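Workshop notebook, Melmont bench
June, started 7:30 a.m., coffee machine still on strike

Ruangrit is closing the Dondville store. Emmanuel heard it from the woman at the register, who heard it from the sign painter, who had been paid in cash, so we can treat it as confirmed. That was the last one with a real back counter, the kind where you could walk in with a stripped hinge screw and walk out with its brother. Melmont keeps a storefront sign up but has been "temporarily dark" since before Jintana joined.

What this means for us: we repair and refit shop fixtures, and half our customers bought them through Ruangrit. A closing sale puts a lot of shelving on the street at once. Good for people opening a store. I tried to think of anyone opening a store. Raed suggested a vape place.

Went over after breakfast with Bongani and the van. The sale is being run by a liquidation outfit called Sustia, which has hung yellow banners over every aisle and marked things down from prices I don't remember them ever having. A gondola end that was on the floor last winter at one price is now 30 percent off a higher one. Bongani asked the Sustia man about this and was told it was a "reference price." Bongani asked what it referred to. We moved along.

Bought:
- 14 slatwall panels, two with chewed corners
- a box of peg hooks, mixed lengths, sold by weight
- one cash wrap counter, missing its kick plate
- the key-cutting stool, because Bongani wanted it

Did not buy the four-sided rotating rack. It rotates three sides and then thinks about it.

Bench notes, slatwall. The inserts pull out if you warm them first with the heat gun on low. Spyros does it cold with a putty knife and swears a lot, and his come out nearly as clean, so choose according to temperament. Panel 6 had old price tape under the lip in four layers, each one higher than the last, like tree rings. Citrus remover, wait, scrape, repeat. Do not use the blue scraper, it leaves a line. Whoever keeps putting the blue scraper back in the good drawer, I know your handwriting from the labels.

Load test on the shelf brackets we took off the cash wrap: hung up to 72 pounds on the pair and left it over lunch. No sag I could measure with the good ruler. One bracket creaks when you take the weight off again, which I am choosing to regard as character. Jintana is not, and has tagged it for scrap.

Counter top is sound under the grime. The drawer lock is not ours to open, legally or, as we found, physically. Emmanuel has written to Ruangrit for the key. I give that letter about the same odds as the coffee machine.

Raed wants it in the notebook that he said two years ago we should diversify into school lockers. It is now in the notebook.

2:15 p.m. Old regular from the card shop phoned to ask if we'd take his fixtures on consignment "when the time comes." I said has it come. He said no, no, just asking, and then asked what we'd give him for the greeting card spinner. Told him to bring it in and we'd look. Spinner bearings are in the left bin, third row, if he turns up when I'm out.

Tomorrow: kick plate for the counter (Spyros, use the offcut by the door and not the nice sheet), finish panels 7 to 9, chase the key. Someone sit on that stool and report back, it leans. 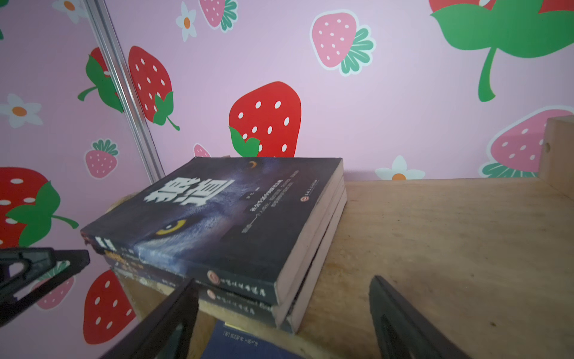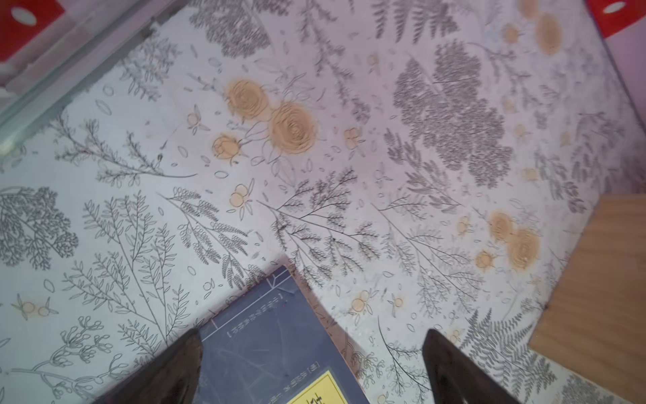
Paperbacks on the pale wood shelf, first one; peach roses and gray ferns, second.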